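Trumport will stop collecting cardboard at the curb in December and ask residents to bring it to one of 2 drop-off sites instead, the town said. Paper, cans and bottles will still be picked up every other week.

The change follows a contract dispute with Brumel, the hauler that has served the town for 10 years. Brumel told the town in the spring that wet and food-stained cardboard was spoiling full truckloads, and that it would no longer take mixed loads at the old price.
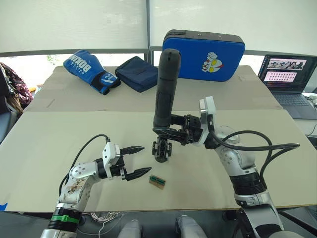
Town officials looked at a second bin for each household but dropped the idea over cost. The drop-off plan passed without a change to the monthly fee, which stays where it was set last year.

One site will be behind the old Csizmadia furniture store on the east side. The other will be at the Lamow Street yard, next to the salt shed. Both will open at 6 in the morning and close at dusk. Boxes must be flattened, and tape and labels can stay on. Pizza boxes with grease on them go in the trash. 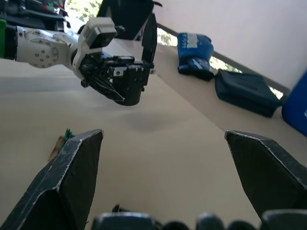 *Trumport ends curbside cardboard pickup in December.*

Elínborg Brynjólfsdóttir, who runs the town's public works office, said the yards will be checked daily through the holidays, when most of the year's boxes come in. If the containers fill up, a truck will be sent the same day. She said crews will not take cardboard left on the ground outside the gates after closing.

Residents who can't get to a drop-off site may sign up for a home pickup once a month. The town has received 714 requests so far, mostly from people living in the apartment blocks near the river. Sign-up forms are at the front desk of the town hall and at the library.
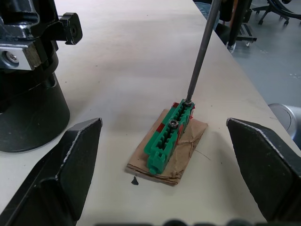

2 min read

Businesses are not covered by the new plan. Stores and restaurants already pay for their own pickup, and the town said they may not use the drop-off yards. A first violation brings a written warning and a second brings a fine.

The council heard from residents for most of an hour before the vote. Several asked for a third site on the west side, where the nearest yard is a long drive. Council members said they would look at the west side again in the spring, once they know how full the containers are getting.
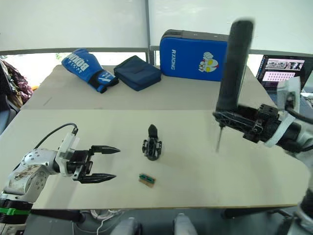

Teodoro Javier told the council that the plan asks too much of people without cars, and that once a month is not often enough for a family that gets most of its groceries delivered. He asked for home pickup every two weeks, at least through the winter. The council took no action on the request.

Curbside bins already in use can be kept for paper. A map of both yards will be mailed with the next water bill.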